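Workshop tips: keeping gripper software in order

Most of the trouble we get with our hand-held grippers comes from the software around them, and most of that can be headed off with a few habits. These are the ones we keep at Pulstead. We use the Wullen recorder and the Nodeo planner, but the same tips should suit other set-ups.

Start with the clocks. If you record from a left and a right gripper, sync both before the first take and again after lunch. A drift of 2 frames is enough to make one hand close before the other has arrived, and the planner will learn exactly that.

Check the marker size in the settings file. It should be the printed black square, measured with a steel rule, without the white border. If you reprint your markers, measure them again. Printers like to scale a page to fit.

Calibrate the fisheye lens with the fisheye model. The ordinary lens model will give you a decent figure in the middle of the picture and nonsense at the rim. Hold the calibration board close to the edges as well as straight on, and throw out any blurred shots before you run the fit.

Map the room before you record in it. Walk slowly, point the camera at things with some texture, and come back to where you started so the map can close. Brick is very good for this. A bare white table top is poor, so don't spend the whole mapping run looking down at one.
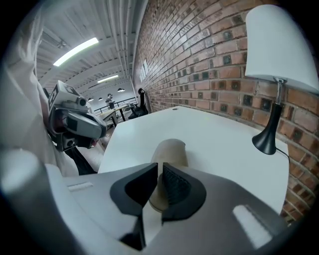
If the map still loses its place, look at the tracking log before you change any settings. Sort it by feature count and see where the low spots fall. Ours usually come when the gripper is down close to an object and the fingers take up much of the view. Mask the fingers out in the tracker, but leave them in for the training copy.

Zero the finger width each morning. Close the fingers fully, press zero, open them fully and read the number back. If it is more than 3 mm out, do it again.

Name your takes by task and then by number, with no spaces. We had 1,360 takes in one folder called "new" and it cost us a whole Thursday to sort them.

When you move on to planning, set the speed limit low and replay a take on screen first. Nodeo draws the path in green where it can be reached and in red where it can't. A short red stretch near the table is generally a wrong table height. Correct the height and leave the path alone.

Keep the old settings file when you update. Kwon, our conversion script, reads the version from the top line and stops if it doesn't match. Copy the file into the same folder as the takes it belongs to, and back both up before you clear the memory cards.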